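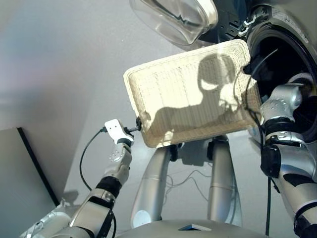

Mondham, 2 novembre 2022

On me demande depuis le printemps de signer la charte de Driltex sur les robots domestiques, et je ne la signerai pas. Le texte est bien écrit. Il tient en quatre pages, il parle de confiance, de transparence, de « présence bienveillante au foyer ». Il a été relu par des juristes, cela se voit aux subordonnées. J'y ai cherché le mot « câble ». Il n'y figure pas.

Je prends la lessive parce que tout le monde la prend. C'est la tâche que les industriels aiment montrer : un humanoïde, un panier, une machine à chargement frontal. La charte y consacre un paragraphe qui demande que le robot « manipule les effets personnels avec soin ». Que voulez-vous vérifier avec une phrase pareille ? À quelle hauteur le panier peut-il être levé quand un enfant passe dessous ? Que doit faire la machine si l'une des deux prises cède et que l'autre tient ? Un panier tenu par les deux bouts et qu'on incline pose tout de suite cette question, et le texte passe à la protection des données.

Joana Frade, qui a tenu la plume, m'a répondu que ces détails relevaient du fabricant. L'argument est commode. Le fabricant, lui, renvoie à l'intégrateur, et l'intégrateur à la notice. J'ai lu celle de Kesden. Elle recommande à l'utilisateur de « dégager la zone d'évolution », sans dire quelle zone, ni si les fils de l'appareil en font partie. Or des fils, il y en a : le long des bras, et jusqu'au sol, entre les montants, là où quelqu'un posera un jour le pied. Un aspirateur ordinaire est mieux encadré.

On me répète aussi le chiffre de 1000 cycles. Un robot qui aurait répété 1000 fois le même geste serait « qualifié » pour ce geste. Mille fois avec quel panier ? L'osier plie, le plastique glisse, la toile s'affaisse. Avec quelle lumière ? Placez une lampe forte derrière la machine et son ombre, tête et bras compris, tombe exactement sur ce qu'elle doit regarder. Je ne prétends pas que cela trompe toujours ses capteurs. Je dis que le protocole ne prévoit pas l'essai, et qu'un taux de réussite de 100 % obtenu sous un éclairage choisi par le candidat ne m'apprend pas grand-chose.
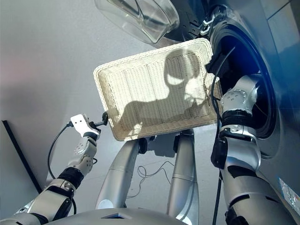 Le panier incliné devant le hublot ouvert, un bras engagé dans l'ouverture de la machine à laver.

Le hublot mérite qu'on s'y arrête. Un bras passé dans une ouverture ronde bordée d'un joint en caoutchouc, avec une porte en verre ouverte juste au-dessus, c'est une situation que n'importe quel inspecteur d'atelier traiterait comme un point de coincement. En atelier, on exigerait une limite d'effort, un arrêt accessible sans se pencher par-dessus le bras, une position de repli connue. À la maison, la charte se contente d'un « comportement prévisible ». Prévisible pour qui ? Pour l'ingénieur qui a écrit la trajectoire, certainement. Ma mère, elle, essaierait de refermer la porte.

Caroline Obura défend une position plus sérieuse, et je lui dois de la rapporter correctement. Selon elle, une norme trop précise, rédigée trop tôt, fige des solutions médiocres et favorise les entreprises déjà installées. Elle cite le cas d'Antunes, dont les premières pinces ont été conçues pour satisfaire une grille d'essai et se sont révélées pénibles à utiliser partout ailleurs. J'admets le risque. Mais je remarque que l'argument du « trop tôt » était déjà celui de mars, et que les démonstrations, elles, n'attendent pas.

Ce que je réclame est modeste et ennuyeux. Une règle sur les câbles : rien au sol dans la zone de travail, ou bien un périmètre marqué. Une règle sur la charge tenue à deux mains, avec un essai où l'on supprime volontairement l'une des prises. Une règle sur les ouvertures, qui interdise d'y engager un bras quand une personne se tient à portée de la porte. Et des essais conduits avec des objets que le candidat n'a pas apportés lui-même. Tout cela tient sur deux pages, moitié moins que la charte.

On m'objectera que c'est du travail de quincaillier et que les grandes questions sont ailleurs. Peut-être. La prochaine version de la charte est annoncée pour mars ; j'ai envoyé mes remarques à Driltex, avec la liste des essais, et j'attends toujours l'accusé de réception.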